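ロボットのおやくそく ~うでのロボットと、なかよく安全にはたらくには?~

カテゴリー:しごとのふしぎ/機械とくらし
読みおわるまで 11分
シェア 500

みんな、こんにちは! きょうはロボットの「おやくそく」の話をするよ。

学校にも、ろうかを走らないとか、はさみをわたすときは持つほうを相手にむけるとか、いろんなきまりがあるよね。ロボットがいる場所にも、そういうきまりがたくさんあるんだ。わたしはこれを調べるのがすごく好きで、気がつくと夜おそくまで読んでいたりする(目がしょぼしょぼするから、まねはしないでね)。

ロボットといっても、二本足で歩くのや、床をそうじするのや、いろいろある。今回は「うで」のロボットにしぼるね。肩やひじや手首みたいにまがる関節(かんせつ)があって、先っぽで物をつかむやつ。英語ではロボットアームといいます。

■ そもそも、どうしてきまりがいるの?

うでのロボットは、人間みたいに「あ、ごめん!」と手を引っこめてくれるとはかぎらない。まわりを見るセンサーがついているものもあれば、ついていないものもある。ついていても、見える方向と見えない方向がある。だから「ロボットがよけてくれるはず」と思ってそばに行くのは、やっちゃダメなんだ。

それに、止まっているときがいちばんだまされやすい! 電気が切れて止まっているのか、つぎの合図を待って止まっているのか、外から見ただけではわからないことが多いの。信号まちの車を思いうかべてみて。エンジンはかかっていて、青になったら走りだすでしょう。ロボットも、しーんとしていたのに急に動くことがある。

わたしが前に見学した Irnberg という工房では、入り口に大きな字でこう書いてあった。

「とまっていても、ねているとはかぎりません」

かわいい言い方だなあと思って、ノートにそのまま写しました。

■ 三角形でかんがえる

おとなの世界には「リスクアセスメント」という、したをかみそうな言葉がある。かんたんに言うと、「あぶないことを先にさがして、どれくらいあぶないか考えて、へらす工夫をする」こと。

へらす工夫には順番がある。三角形のピラミッドを頭にかいて、下の大きい段から読んでいってね。

いちばん下の段は、はじめからあぶなくないように作ること。とがった角を丸くする、力を弱くする、ゆっくり動かす、指をはさみそうなすきまをなくす。これがいちばん強い方法です。

まんなかの段は、守るものをつけること。柵(さく)でかこんだり、人が入ったらセンサーが気づいて止まるようにしたり。ボタンもここに入るかな。

てっぺんの小さい段が、言葉で知らせること。「入らないでね」のはり紙、床の線、使い方の説明、練習。

どうしてはり紙がいちばん小さいのかというと、人は読みわすれるし、見なれると見えなくなっちゃうから。きみの家の冷蔵庫にも、ずーっとはってあるのにだれも読んでいないプリント、ない?(うちにはあります。)

■ 届くところと、届かないところ

うでをまっすぐのばして、ぐるっとまわしてみて。あ、まわりに人や花びんがないかたしかめてからね! その手が届くところが、きみの「可動範囲(かどうはんい)」。ロボットにも同じものがあって、肩のところを中心にした大きなボールみたいな形をしている。

おもしろいのは、いま手先がどこにあるかと、どこまで届くかは別だということ。ちぢこまっているロボットを見ると「遠いから平気」と思いがちだけど、のびたらどうなるかで考えないといけない。手になにか持っていたら、そのぶんもっと先まで届く。長い棒なんか持っていたら大変!

うでが2本になると、もうひとつむずかしくなる。右のうでが届くところと、左のうでが届くところが、まんなかで重なるんだ。ロボットどうしがぶつからないように動きを考えて、そのうえで人もはさまれないようにしなくちゃいけない。

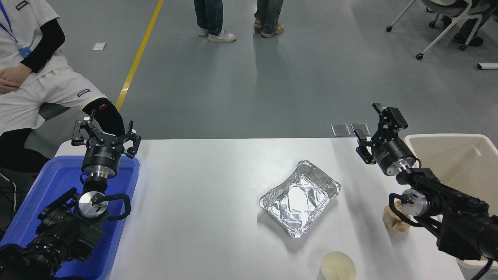 テーブルをはさんで向かいあう、2本の黒いロボットアーム。まんなかにあるのはアルミの容器。

指みたいに見えるところは「グリッパー」といいます。人間の指とちがって、爪が向かいあわせになっていて、はさんで持つしくみ。写真の左のうでのは、ひらいた形をしているね。ひらいた爪のあいだは、ロボットの世界では「はさまれ注意」の代表選手みたいな場所で、点検する人は、まずとじる力をきちんと調べます。

それから、床の黄色い線に気がついたかな。黄色い線は、工場や作業場でよく使われる色なんだ。通り道のはしっこをしめしたり、場所を区切ったり、使い方はところによっていろいろ。だから知らない場所に行ったら、「この線はどういう意味ですか」と聞くのがいちばんです。かってに「またいでもいい線だな」と決めないこと。

ケーブルも見てほしいな。うでの手首のあたりで、黒いケーブルがくるんと輪になっているでしょう。関節がまわるとき、ケーブルがぴんぴんに張っていたら引っぱられてちぎれてしまう。だからゆとりを持たせておく。でもゆとりがありすぎると、こんどはどこかに引っかかる。このさじかげんは本当にむずかしくて、くわしい人ほど「ケーブルがいちばんなやむ」と言うよ。

アルミの容器みたいにぴかぴかした物も、じつは安全の話とつながっている。カメラで物を見るロボットにとって、光をはねかえす物は苦手なことがあるの。光りかたが変わると、形をまちがえることがあるんだよね。まちがえたら、つかみそこねたり、つぶしたりするかもしれない。どんな物を相手にするのかも、あぶないことさがしの大事な材料なんだ。

■ とめるボタンの話

さて、わたしがいちばん好きな話! 非常停止(ひじょうていし)ボタンです。

だいたいは赤くて、きのこみたいな形をしていて、まわりは黄色。どうしてきのこの形なのかというと、あわてていても手のひらでバンッと押せるから。小さいボタンを指先でねらうなんて、びっくりしているときにはできないもんね。

押したあとにも、きまりがある。

・押したら、押しこまれたままになる。手をはなしても勝手にもどらない。
・もどすときは、まわしたり引いたり、わざわざ動かさないといけない。
・ボタンをもどしただけでロボットが動きだしてはいけない。動かすには、もう一回べつの合図がいる。

三つめがとくに大事だとわたしは思う。だれかの手がはさまって止めたのに、ボタンをもどしたとたんにまた動いたら、こわいでしょう?

「まちがって押したら怒られる?」という質問をよくもらいます。いい職場なら、怒られません。Irnberg で案内してくれたアランカ・セケレシュさん(Aranka Szekeres)に聞いてみたら、こんなふうに答えてくれた。

「押すか押さないか迷ったら、押してほしいの。止まったぶんの仕事はあとでやればいいから。押した人には『ありがとう』って言うことにしています」

新しく入った人は、最初の日にかならず自分の手でボタンを押す練習をするそうです。一度も押したことがないボタンは、いざというとき手がのびないんだって。わたしも押させてもらった! 思ったより重たくて、カチッといい音がしました。

■ 人といっしょにはたらくロボット

むかしの工場のロボットは、ほとんどが柵のなかにいた。動物園のライオンみたいに、人とはべつの場所。いまは、人のすぐそばではたらくことを考えて作られた「協働(きょうどう)ロボット」も増えています。

じゃあ協働ロボットなら、いつでもそばに行っていいの? これがね、ちがうんです。

ロボットそのものがやさしくできていても、先っぽにナイフをつけたら、それはもうやさしくない。持っている物が熱いなべだったら? 重い荷物だったら? だからロボットだけを見て「安全です」とは言えなくて、手につけた道具、持つ物、机、まわりの人、ぜんぶまとめて考えることになっている。

世界には、こういう考え方をまとめた「国際規格(こくさいきかく)」というものがあります。国がちがっても同じ考え方で安全をたしかめられるように、いろんな国の人が集まって作った約束ごと。ISO(アイエスオー)という名前を聞いたことがあるかもしれない。産業用ロボットの規格には 10218 という番号がついています。番号はおぼえなくていいよ。わたしも昔はしょっちゅう順番をまちがえていた。

人のそばで動かすときの工夫には、たとえばこんなのがある。

人が近づいたら止まって、はなれるまで待つ。
人との距離をはかって、近いほどゆっくりになる。
さわってしまってもけがをしないように、力と速さをおさえる。

どれかひとつのときもあるし、組みあわせるときもあります。

■ つくえの上のおやくそく

大きな規格の話をしたから、こんどは小さい話。毎日の作業のきまりです。

Tarigan という小さなロボット教室があって、エンダン・スブラマニアムさん(Endang Subramaniam)が先生をしている。この教室のかべに、子どもたちと先生がいっしょに考えたきまりがはってあるの。見せてもらったので、ここに書くね。

「うごかすまえのおやくそく」

1. 長いかみはむすぶ。
2. ひもや長いそでは、ぶらぶらさせない。
3. つかわない物は机からどける。
4. 動かす人は「うごかします!」と声に出す。
5. まわりの人が「はい!」と返事をするまで待つ。
6. 机の上に手を入れたくなったら、先にとめてもらう。
7. 飲み物はふたつきで、ロボットの机にはおかない。

5番がいいなあと思ったんだ。声をかけるだけなら、聞こえていないかもしれないものね。返事まで待つと、おたがいにちゃんと伝わったことがわかる。

2番には、首からさげる名札のひもも入るんだって。まきこまれると首がしまってしまうから、強く引っぱるとパチンとはずれるひもを使う職場もあります。おうちの人が名札をさげていたら、首のうしろに留め具がないか見せてもらってみて。

7番は、まえにこぼした子がいるらしい。だれかは教えてもらえませんでした!

■ ロボットの動かし方にもマナーがある

きまりは、まわりの人だけのものじゃない。動きのプログラムを作る人にもあります。

はじめての動きは、ゆっくりためす。これは本当に基本中の基本。頭のなかで「かんぺき!」と思っても、実際には机の高さがちょっとちがったり、物のむきがちがったりする。プログラムの数字をひとつ打ちまちがえただけで、うでがぜんぜんべつの方向へ行くこともある。

Gimurar という会社の人に聞いた話だと、新しい動きは3回ためすきまりなんだって。1回めは物をなにも置かないでゆっくり。2回めは本物のかわりに、こわれてもいい物でゆっくり。3回めでやっと本物を置いて、それでもまだゆっくり。速くするのは、そのあと。めんどうくさそうって思った? わたしは思った。でも紙コップがぺしゃんこになるのと、高い部品がこわれるのとでは、だいぶちがうよね。

それから、ためしているあいだは、とめるボタンに手が届くところにいること。おしゃべりに夢中になって、ボタンからはなれていく人がけっこういるんだそうです。

■ きみがロボットのいる場所に行くことになったら

社会科見学や科学館のイベントで、うでのロボットに会うことがあるかもしれない。そのときのために、わたしからのお願いを書いておくね。

案内の人より前に出ない。床の線や柵のむこうに、手もカメラも出さない。走らない、ふざけておさない。落とし物がロボットのほうにころがっていったら、追いかけないで、おとなに言う(これ、うっかりやりそうでしょ?)。こわいと思ったら、こわいと言っていい。

そして、どんどん質問してください! 「とめるボタンはどこですか」「この線はなんですか」「このうではどこまで届きますか」。こういうことを聞かれて、いやな顔をする人にわたしは会ったことがない。むしろみんな、うれしそうにいっぱい話してくれるよ。

■ みんなからのおたより

ペンネーム「Stelthorpe のねこ」さんからの質問。
「おそうじロボットにも、とめるボタンはありますか?」

家の床をまわるおそうじロボットは、力も大きさも工場のうでとはちがうので、あの赤いきのこボタンはふつうついていません。そのかわり、持ちあげるとブラシが止まるものが多いよ。くわしいことは機種によってちがうから、おうちの人と説明書をめくってみてね。しっぽをひかれないように、ねこさんにもよろしく。

つぎは12月に、センサーの目のしくみについて書く予定です。自動ドアはどうやって人に気づくのか、よかったら先に考えておいて!

タグ:ロボット/安全のきまり/小学生むけ/はたらく機械
コメント 11件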